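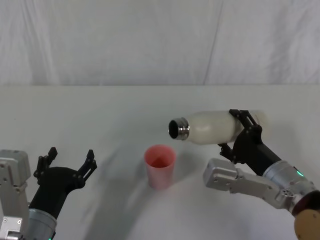

SITE VISITS

Visit to the Ravora Demonstration Laboratory, Dondport

Last updated: 21 January 2021

Home | News | Site Visits | Training | Contact

The Adine Institute was received at the Ravora laboratory in Dondport for a half-day visit. Its purpose was to observe how examples of ordinary household tasks are gathered for a learning system, and to assess whether a similar program could be run at our own Quiroga site. The delegation was made up of four members of staff.

The laboratory operates two stations on the ground floor. Our party spent most of the morning at the second, where the task on the schedule was pouring from a bottle into a cup. The station has two arms over a white table with a white curtain behind it. The right arm handles the bottle, and a pink plastic cup serves as the target. Staff explained that the plain background is kept for the first part of each task, and that patterned cloths and other objects are brought in later – a practice our own team has discussed but not yet adopted.

Each attempt is recorded as a separate example, beginning before the bottle is lifted and ending when it has been set down. The operator guides the arms by hand controls and marks the attempt as accepted or rejected. Rejected attempts are stored with a short note on the reason. Operators work in periods of two hours, with a change of task at the midpoint, and the cup is moved to a new position between attempts according to a printed list.

Views are taken from above the table and from the gripper itself. The gripper view received particular attention from our delegation, as the target may stand well to one side of the open fingers and be only partly visible. The laboratory keeps such views in the collection, on the grounds that the system will meet them in use.

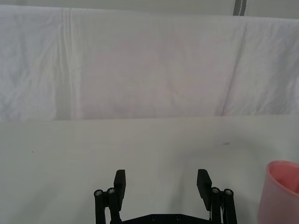

Mirta Ocampo remarked that the position list had done more for the quality of the examples than any change to the equipment, and that she would advise a new site to write its list before recording anything. She added that operators left to choose for themselves tend to return the cup to the same few places.

The discussion then turned to review. At Ravora, eight accepted examples from each period are checked by a second person. Disagreements are settled at a meeting held every three weeks. Our delegation asked whether rejected attempts were also used in training. They are not at present, although the question is to be considered again in May.

A written proposal for the Quiroga site, including floor space and staffing, will be circulated to department heads. Requests for the full visit notes may be sent to the Training Office.

Shares: 8 | Comments: 3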